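Wundska Chest of Drawers, Gray

Brimside Home / Bedroom / Storage / Chests of Drawers

Item no. 1945
Finish: gray
Availability: in stock, Mendoza warehouse
Delivery: standard, flat-packed, 2 cartons

Overview

The Wundska is a wooden chest of drawers with a flat, overhanging top, an open recess under the top, and a stack of drawers below. Each drawer has a small round metal knob. The finish is a matte gray. It is supplied for bedrooms, hallways and rented rooms, and the top is meant to be used as a working surface for everyday items.

The Wundska replaces the earlier Stotusar chest. The outside dimensions are unchanged, so the two can stand side by side. The knobs and drawer runners are not interchangeable between the two models. Customers ordering spare parts should check the label on the inside of the back panel, which gives the model name and the carton code.

Construction

Carcass and drawer fronts: wood, painted.
Top: wood, painted, sealed with a matte topcoat. Fixed to the carcass from below with screws; no fasteners are visible from above.
Recess: open at the front, no door. Suited to flat items such as magazines, a closed laptop or folded cloths.
Drawers: metal side runners with end stops. Drawers lift out when raised at the front past the stop.
Knobs: metal, round, one screw each from the inside of the drawer front.
Feet: plastic glides, pressed in. Felt pads are sold separately.
Back panel: one piece, slotted into the side panels and screwed along the bottom rail.

Load limits

Top: 22 kg, evenly spread.
Each drawer: 6 kg.
Recess: 3 kg.

The limits apply to a unit that is level, fully assembled and fixed to the wall. Do not stand or sit on the top. A television may be placed on it if the base of the set is fully supported and the total weight is within the limit.

Assembly

Two people are needed to turn the carcass upright. Assembly takes about 90 minutes with a Phillips screwdriver and a hammer. The instruction sheet is packed in the smaller carton with the hardware bags.

Build the carcass face down on a blanket or on the opened carton. Fit the runners before the back panel. Tighten the cam locks by hand only; a powered driver can split the wood around the fitting. Check that the carcass is square by measuring both diagonals, then screw down the back panel. The top goes on last. Leave its screws slightly loose until all of them have been started.

If a drawer rubs on one side, loosen the two front screws of the runner on that side, move the runner by the width of the slot and retighten. If the gap between drawer fronts is uneven, level the feet first. An uneven floor is the usual cause.

Wall fixing

A wall bracket and strap are included and must be used. The chest can tip if several drawers are opened together or if a child climbs on it. Screws and plugs for the wall are not included, as the type depends on the wall material. For masonry, use a plug rated for at least 200 N pull-out.

Surface and care

The matte topcoat resists water, mild detergent and food grease for short periods. It is softer than a gloss finish. Light scuffs, pale streaks and small smudges show on the top under side lighting after normal use, and these are not considered a fault under the warranty.

Wipe with a soft cloth dampened with water and a little dish soap. Dry with a second cloth. For dried-on marks, lay the damp cloth over the spot for two minutes before wiping. On a double-sided kitchen sponge, use the foam side only. The scouring side will leave fine lines in the topcoat that cannot be polished out. Do not use solvents, wax polish, cream cleaner or melamine foam.

Crumbs collect in the recess and along the top edge of the first drawer. A vacuum cleaner with a brush head is suitable for both.

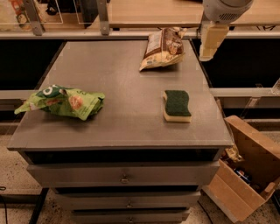 Wundska top in gray, with snack bag, food package and scrub sponge.

Hot cups and pans need a mat. Rubber feet on lamps and speakers can discolor the finish over time; place felt or cork between the two. Nail polish remover damages the coating on contact.

Scratches that reach the wood can be filled with the touch-up stick, item no. 1945-T. Apply in thin layers, let each layer dry for an hour, and wipe off the excess with a dry cloth. The repaired spot will have slightly more sheen than the area around it.

Spare parts

1945-K Knob with screw
1945-R Runner pair, left and right
1945-S End stops, bag
1945-G Glides, bag
1945-B Wall bracket and strap
1945-T Touch-up stick, gray

Drawer fronts can be ordered singly. State the position counted from the top, as the first front is drilled differently from the ones below it. Tops are not sold as a spare part outside the warranty period.

Warranty

Two years from the delivery date on structure, runners and fittings. The warranty covers private household use. It does not cover wear to the finish, damage from moisture, overloading, or changes made to the unit such as added casters or drilled cable openings. Keep the carton code from the label; claims cannot be processed without it.

Returns

Unopened cartons may be returned within 30 days. Opened cartons are accepted if no part has been assembled and all hardware bags are sealed. Damage in transit should be reported within three days of delivery, with photos of the carton and the part concerned.

Contacts

Product questions and load data: Alper Bayram, Technical Support
Spare parts and warranty claims: Ashton McAlister, Brimside Parts Desk

Product sheet revised January 30, 2020. Replaces the December edition. Changes: drawer load limit, touch-up stick added to the parts list, wording on cleaning with sponges.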